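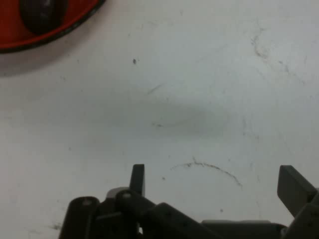
Why do we lose staff in the first months after a merger closes?
Most of them leave before anyone tells them who their new manager is.

August 15, 2023. Notes on the Sevura and Mata integration, people side.

Read all 104 exit forms from the Mata offices again, slowly this time. In 28 of them the person wrote that the reporting line was unclear. Pay is mentioned less than I expected. I had the pay column first in my table, so I moved it to the end -- it was pulling my eye.

The Verbeke file is different. There the managers were named 4 days after closing, and the forms speak mostly of travel to the Drarnau office. I should not mix the two sets. In July I did mix them, and the chart from that time is wrong, please do not use it.

Survey to all 4,000 employees: question six is still badly worded. "Do you feel informed" can mean informed by the boss or by the newsletter. I propose two separate questions. The translation must be done again after that.

Open points:
Mata job titles do not match the Sevura grades, three titles have no grade at all.
Ask for the exit forms from Drarnau, only the scanned ones arrived.
Old chart to be removed from the shared folder.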